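Fastel 접이식 작업대 상판 보호 매트 (양면형)
Zelik 공방용품 / 작업대 액세서리

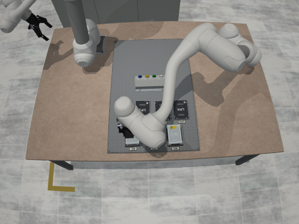 Fastel 매트는 목공, 가죽, 모형, 재봉처럼 한 자리에서 오래 작업하는 분들이 상판 위에 깔아 쓰는 양면 보호 매트입니다. 앞면은 칼질과 재단용, 뒷면은 접착과 도색용입니다. 두 면의 재질이 달라서 작업에 따라 뒤집어 쓰시면 됩니다.

판매처: Zelik 온라인몰, Skanduvden 매장
제조: Salameh

제품 사양
규격: 소형 45 x 30cm, 대형 90 x 70cm
두께: 5mm
앞면: 3겹 압축 PVC, 회색 바탕에 흰색 눈금
뒷면: 무광 실리콘 코팅, 짙은 녹색, 눈금 없음
눈금 단위: 1cm, 가장자리만 1mm
모서리: 둥근 마감
구성품: 매트 1장, 고정 클립 2개, 사용 설명서

앞면 사용
일반 커터칼, 로터리 커터, 가죽용 재단칼을 쓸 수 있습니다. 얕은 칼자국은 시간이 지나면 어느 정도 메워지지만 같은 선을 계속 그으면 홈이 남습니다. 매트를 가끔 180도 돌려 쓰면 한쪽만 닳는 것을 줄일 수 있습니다. 조각도와 끌은 권장하지 않습니다. 펀칭 작업을 할 때는 전용 고무판을 한 장 더 올려 주세요.

눈금은 인쇄 방식이라 자주 문지르는 자리부터 옅어집니다. 정밀한 치수가 필요한 작업에는 반드시 금속 자를 함께 쓰시기 바랍니다. 매트 눈금만 보고 재단해서 생긴 오차는 교환 사유가 되지 않습니다.

뒷면 사용
목공 본드, 수성 아크릴 물감, 순간접착제가 묻어도 굳은 뒤에 떼어낼 수 있습니다. 덜 마른 상태에서 문지르면 얇게 번지니 완전히 굳을 때까지 기다려 주세요. 에폭시와 유성 스테인은 자국이 남습니다. 신너나 아세톤으로 닦으면 코팅이 상합니다.

뒷면에서는 칼을 쓰지 마세요. 실리콘층이 얇아서 한 번 베이면 복구되지 않습니다.

고정 클립
클립은 두께 30mm 이하의 상판에 맞습니다. 상판 가장자리가 둥글거나 아래쪽에 보강대가 있으면 물리지 않을 수 있습니다. 구입 전에 상판 끝에서 안쪽으로 2cm 정도 평평한 면이 있는지 확인해 주세요. 클립 없이 깔아도 되지만 로터리 커터를 쓸 때는 매트가 밀릴 수 있습니다. 유리 상판에는 클립을 너무 세게 조이지 마세요.

어떤 상판에 맞나요
원목, 합판, 멜라민, 철제 상판에 모두 쓸 수 있습니다. 오일 마감한 원목은 마감 후 최소 2주가 지난 다음에 깔아 주세요. 오일이 덜 마른 상판에 오래 올려 두면 매트와 상판 양쪽에 얼룩이 생깁니다. 래커 마감 상판은 한 달에 한 번쯤 매트를 들어 통풍시켜 주세요.

대형은 폭 100cm 이상 작업대를 기준으로 만들었습니다. 작업대가 이보다 좁으면 소형 두 장을 나란히 쓰는 편이 낫습니다. 소형 두 장을 이어 붙이는 부속은 따로 없습니다. 매트를 잘라서 쓰는 것은 가능하지만 자른 제품은 교환과 반품이 되지 않습니다.

관리와 보관
미지근한 물에 중성세제를 풀어 부드러운 천으로 닦고 그늘에서 말립니다. 가죽 부스러기나 실밥은 점착 롤러로 떼면 됩니다. 뜨거운 물, 다리미, 열풍기, 글루건 노즐이 직접 닿으면 매트가 휘고, 한번 휜 매트는 눌러 두어도 완전히 펴지지 않습니다.

보관할 때는 말지 말고 눕혀 두세요. 세워서 보관해야 한다면 벽에 바짝 붙여 세우고 여름철 차 안이나 난방기 옆은 피해 주세요.

냄새에 대하여
개봉 직후 PVC 특유의 냄새가 납니다. 창가에 펼쳐 두면 대개 며칠 안에 줄어듭니다. 냄새에 민감한 분은 뒷면까지 한 번 닦은 다음 사용하시기 바랍니다.

배송
소형은 상자 포장, 대형은 판재 포장으로 나갑니다. 대형은 부피 때문에 편의점 수령이 되지 않고, 도서산간 지역은 추가 운임이 붙습니다. 11월 입고분부터 포장재가 종이 완충재로 바뀌었습니다.

교환 및 반품
수령 후 7일 이내, 칼자국과 오염이 없는 제품에 한해 가능합니다. 배송 중 모서리가 눌린 경우에는 포장 상자와 매트를 함께 찍은 사진을 Zelik 고객 게시판에 올려 주세요. 클립만 따로 구입하실 수 있으며 2개 한 묶음으로 판매합니다.

재고 안내
소형은 바로 출고됩니다. 대형은 Skanduvden 매장 재고가 먼저 소진되어 현재 온라인 주문만 받고 있습니다.

최종 수정: 2025년 12월 6일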